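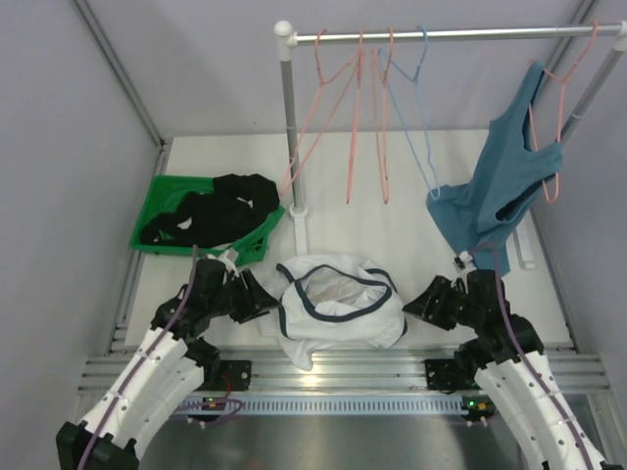
Wire hangers. Thin ones, pink or pale blue, and every closet in Fadville seems to have a few. I spent March hanging my summer wash on them, no dryer, just a metal rack and a basket on the side. $98 for the rack, from Mamine.

Tank tops are easy. Straps over the shoulders, done. They slide a bit on wire but so what.

T-shirts, though. Old thin ones with the navy trim at the neck,
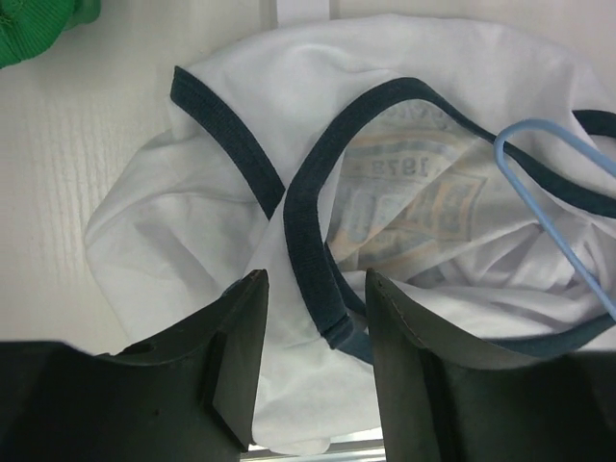
those go wrong fast. Hanger in through the collar and it stretches. Go up from the hem insted, one side first, then the other. Takes maybe 5 seconds more. Black stuff last, it shows all the lint.

Leave gaps on the bar. And don't fill it, 2 shirts with air between them beat a whole crowd.
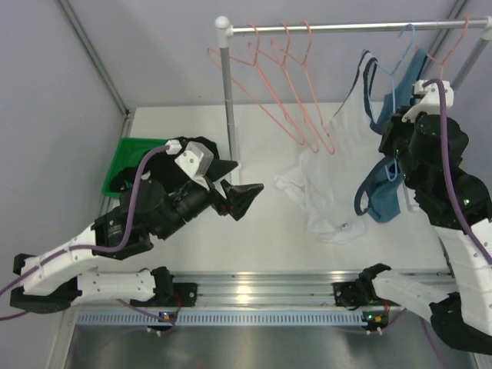 Osagie disagrees about the wire, says it leaves bumps in the shoulders and that anything knit should be dried flat on a towel.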